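Gripper comparison - frequently asked questions

Last updated August 2021

We receive many of the same questions by e-mail since we put the first results of the comparison on our site, so we collected them on one page. If your question is missing, please write to us and we will add it.

What exactly are you comparing?

Two sets of fingers for the same parallel gripper. The first set is the one delivered by Berkitz with the gripper. The second set comes from Fodor and is wider at the tip. The controller is a Potora in both cases, and the task program is the same file.

Why two arms and not one?

Most of our visitors want to use two arms at the end, so a result from one arm would help them only a little. With two arms you also find problems which a single arm never shows, for example one gripper waiting above a bin while the other still has its fingers inside.

What is the task?

Small household goods must be moved between plastic bins on a table. We chose jars with lids and dark rolls, all things you can buy in a supermarket. A jar is a good test object: it is smooth and round, it can fall over, and the content makes it difficult for the camera to see where the wall of the jar is.

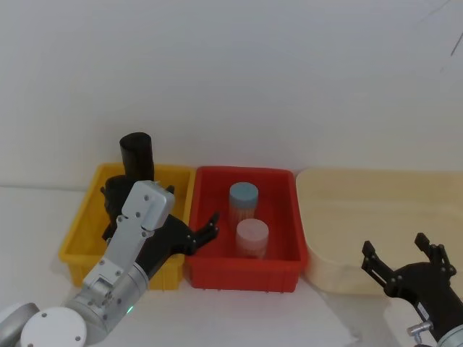
Each finger set makes 593 attempts. An attempt counts as good only if the object is released in the correct bin and the gripper is open again. If the object falls on its side inside the correct bin, we still count it as good, but we note it separately. Some readers do not agree with this and we understand them. The separate column is there so you can calculate in your own way.

Do the bins have to be in these colours?

No. We had yellow and red ones already. Strong colours make it easier to talk about the bins in the log ("left arm, red") and this is the whole reason. The cream one is bigger, and we use it when an object needs more place for landing.

Which finger set is better for jars?

The wider fingers, if the jar stands upright. If it lies on its side close to the wall of the bin, the standard fingers are better, as they need less room between the jar and the wall. We did not expect the difference to be so clear. In April we repeated this part with the right arm and got the same answer.

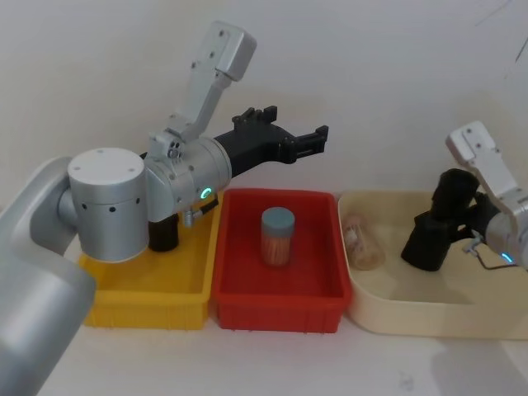 Left gripper open above the bins, right gripper lowered into the cream bin.

How fast do the arms move?

We set both arms to 50 per cent of the permitted speed. At full speed the standard fingers lost more jars, but we did not do enough attempts at this speed to publish a number.

Where are the cameras?

One looks at the table from above the arms, and there is also a small one at the wrist. The wrist camera is more useful than we thought in the beginning. From the upper camera the arm often hides the object in the last moment before closing, and then you need the other view. Its weak point is that the fingers always take a part of the picture, and wider fingers take more. 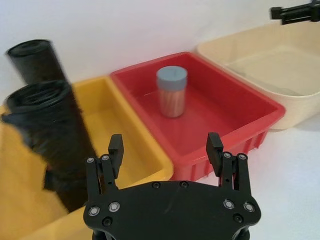
We tried to work with the wrist view alone for one afternoon and gave up. It is good for the last few centimetres, but it does not tell you well enough what the other arm is doing.

How often do you calibrate?

Every 24 hours when the system is in use, and always after changing the fingers. Please do not skip the second one. We skipped it once and had to throw away a full day of data.

Do the finger pads wear out?

Yes, slowly. We change them after 3,000 closings, also when they still look fine.

Can I get the log files?

Yes. They are on the download page of the Lesorora project, as plain text tables. The video is too large for our server, so please ask for the parts you need.

Will you test suction cups too?

Maybe next year. The lids would be easy for suction - the rolls, we are not so sure.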